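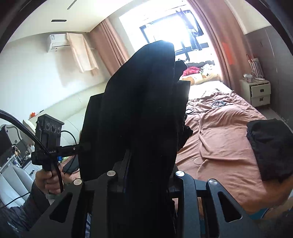

How do I get my black jeans and tees to stop going gray in the wash?

I've had the same four pairs of black jeans for a couple of years and they all look like old chalkboards now. I wash them cold with whatever detergent is on sale, then into the dryer with everything else. Is there something I should be adding, or is it a lost cause once they fade? I'd rather not buy new ones before October if I can help it.

Asked 23/09/2024 | 1,741 views

Best answer (255 people found this helpful)

Turn them inside out, wash them cold on the shortest cycle you've got, and keep them out of the dryer. Most of the "fading" on my stuff was the surface getting roughed up by the drum and by the towels I was dumbly throwing in with it. Once I split the darks out into their own small load things got a lot better.

Second thing, check how much detergent you're using. I was filling the cap right to the top for years (my mom did, so I did) and it leaves a film on dark cotton that looks just like fading. Try one load with no detergent at all and an extra rinse. If the water goes cloudy, there's your problem! Mine came out of that looking a good year younger.

If the dye really is gone then you're into re-dyeing. I've done it twice with the Zevska black powder in a big stockpot on the stove. Wet the jeans first, keep them moving for about 40 minutes, and don't skip the salt if your packet calls for it. The orange stitching stayed orange on mine because it's polyester thread, and I kinda like it. Rinse till you're sick of rinsing. Then wash them alone a couple of times, and I mean alone, I have a lilac bath mat that used to be white.

Answer 2 (23 people found this helpful)

Agree on skipping the dryer, but I'd go easy on the vinegar people always bring up for this. I tried it for a whole winter and couldn't see any difference, my closet just smelled like salad. What did help was a detergent made for darks. I use the Sekeo one, the Esano was fine too but it's pricier where I live. Also don't hang black stuff out in full sun, I got a pale stripe across both shoulders of a hoodie that way and it never came out. Shade or indoors on a rack.

And wash them less! Jeans can go a bunch of wears unless you spill something on them.

Answer 3

just buy the Xenos ones they dont fade. had mine since spring

Comment on Answer 3: mine faded at the knees in like two months fyi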